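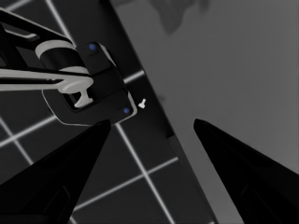 Two grippers, one at the left, with open fingers in front.

Home News Meetings Allotments Contact
Last updated: 16 August 2021
Reading time: 2 minutes

Mahmoudi Lane Allotment Association
Minutes of the summer members' meeting

In the chair: Gholamreza Rostami
Minutes: Amirhossein Najafi
Present: 16 members. Apologies were received from plots 5 and 22.

1. Minutes of the last meeting
Agreed and signed. The word "hedge" in item 4 should read "ditch".

2. Water
The trough by the Cukarmont Road gate is leaking again at the ball valve. Mr Rostami has turned it off at the stopcock. Members on that side are asked to use the middle trough until a new valve is fitted. Hosepipes are still not to be left running unattended. Plot 9 asked if a second water butt could go behind the shed. Agreed, provided the path stays clear.

3. Accounts
The balance stands at £3,049. The water bill has been paid. The insurance renewal is due in October and is expected to go up. Rents will stay as they are for the coming year.

4. Vacant plots
Six people are on the waiting list. Plot 14 has been given up and will be offered as two halves. The old greenhouse frame on it may be taken by any member who can move it.

5. Bonfires
There were two complaints from houses in Zodano Close. Members were reminded that fires are allowed only after 1 October and never with the wind towards the houses. A request to allow incinerators all year was put to a vote and lost.

6. Potato blight
Reported on the lower plots. Affected tops should be bagged and taken home, and must not go on the shared heap.

7. Any other business
The padlock code has changed. Ask Mr Najafi for the new one. The strimmer has gone to Ikis for repair.

Next meeting: October, in the hut. Items for the agenda to Mr Najafi, please.

Back to top Previous minutes Next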